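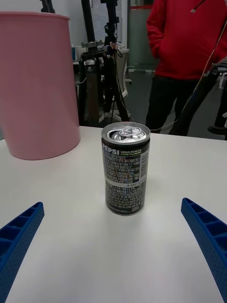
Para Tegan Treloar, o erro das equipas começa quase sempre na pinça: desenha-se o braço, escreve-se o controlador, e a ponta que toca no objeto fica para a última semana. O comentário chegou à redação depois do nosso artigo de março sobre competições universitárias de manipulação, e serviu de pretexto para voltar ao assunto com mais tempo e menos classificações.

O caso escolhido foi o projeto Burau, desenvolvido por estudantes no âmbito do clube de robótica do instituto Kolev. O enunciado cabe numa linha: duas unidades de braço partilham uma mesa, e uma lata de bebida tem de acabar dentro de um copo de plástico indicado pelo operador. A competição interna a que o projeto se destina, a Taça Drisevau, pontua apenas o estado final. Lata no copo certo, vertical ou inclinada, vale os pontos todos. Lata no copo errado vale zero. Copo tombado anula a tentativa.

A simplicidade do enunciado esconde uma geometria desagradável. Uma lata assente no tampo oferece à pinça uma parede lateral cilíndrica, lisa e rígida se estiver cheia, deformável se estiver vazia. Para a introduzir num copo é preciso levantá-la acima do rebordo, alinhar os dois eixos e largar. Se a pinça chega de lado, os próprios dedos ocupam o espaço de que a lata precisa para descer. Se chega de cima, o antebraço tapa a vista da câmara superior no momento em que ela mais falta faz.

Os estudantes ensaiaram duas famílias de dedos. A primeira, rígida, em paralelo, tem a vantagem de uma posição de contacto previsível. A segunda usa dedos azuis com nervuras internas, que cedem ao contacto e se fecham em torno do objeto. Perde-se precisão na estimativa da pose e ganha-se tolerância ao erro de aproximação. O relatório intercalar do clube recomenda a segunda para latas e a primeira para peças com faces planas, embora a equipa continue a trabalhar com as duas.

O controlador não é programado gesto a gesto. Cada demonstração é conduzida por um estudante e registada com as imagens das câmaras de punho e das câmaras fixas, a par das posições das juntas. O conjunto atual reúne 300 demonstrações, das quais 50 ficaram reservadas para validação. O objetivo fixado para o final do ano letivo é de 600. Soledad Boateng, que coordena a recolha, insiste na variação: latas diferentes, posições iniciais diferentes, inclinações diferentes. «Se a lata começar sempre no mesmo sítio, o modelo aprende o sítio», afirma.
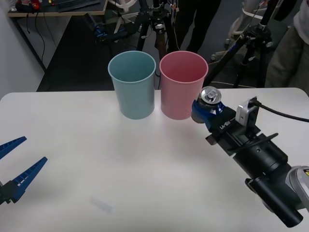 Porque não usar um único braço, se a tarefa é mover um único objeto? O regulamento da Taça Drisevau prevê uma segunda fase em que um braço segura o copo enquanto o outro introduz a lata, e a equipa preferiu treinar desde o início com a configuração completa.

A decisão tem custos. Com duas unidades ativas, o espaço livre de colisões reduz-se a uma faixa central da mesa, e o planeador tem de tratar o braço parado como obstáculo. Tem também de aprender a mantê-lo parado. Nas primeiras versões do modelo, o braço sem tarefa acompanhava o outro com pequenos movimentos espelhados, um artefacto das demonstrações em que o operador mexia ambas as mãos por hábito. A correção consistiu em filtrar os registos e repetir parte da recolha com instruções mais estritas.

A calibração ocupa a primeira meia hora de cada sessão. O procedimento, escrito pela equipa numa folha única, manda verificar os apoios das câmaras fixas, confirmar o zero das juntas e comparar a posição medida de um alvo impresso com a posição conhecida. Um desvio superior a 8 milímetros obriga a repetir tudo. Boateng admite que o limite é generoso, mas lembra que a folga entre lata e copo, nos modelos de copo utilizados, absorve boa parte do erro. Com copos mais estreitos, o valor teria de ser revisto.

Mais difícil é a questão da superfície. O alumínio reflete a iluminação do teto, e a tampa da lata muda de aspeto conforme o ângulo: ora um disco claro, ora uma elipse escura com uma linha brilhante no rebordo. Um detetor treinado apenas com a lata de pé falha quando ela se apresenta inclinada. A equipa abandonou por isso o detetor separado e passou a alimentar o modelo diretamente com as imagens, à resolução mais baixa que o computador da sala processa sem atraso.

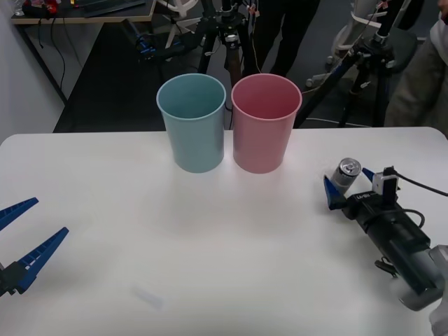
Ensaio com dois braços: a lata na pinça, os dois copos sobre a mesa.

Treloar, a quem mostrámos o relatório intercalar, mantém a reserva inicial e acrescenta outra. Na sua opinião, pontuar apenas o estado final favorece soluções bruscas, e uma lata largada de demasiado alto conta tanto como uma lata pousada. Propõe que o regulamento passe a registar a força de contacto. A organização da taça respondeu que os sensores necessários não estão ao alcance de todas as equipas inscritas.

O clube prepara entretanto a deslocação a Gunadmont, onde decorre a fase aberta a outras escolas. A mesa será fornecida pela organização, com altura e iluminação diferentes das da sala de treino, e o regulamento concede uma única sessão de calibração antes da primeira tentativa. Boateng pediu as cotas da mesa e a ficha técnica das luminárias. Até ao fecho desta edição, tinha recebido as cotas.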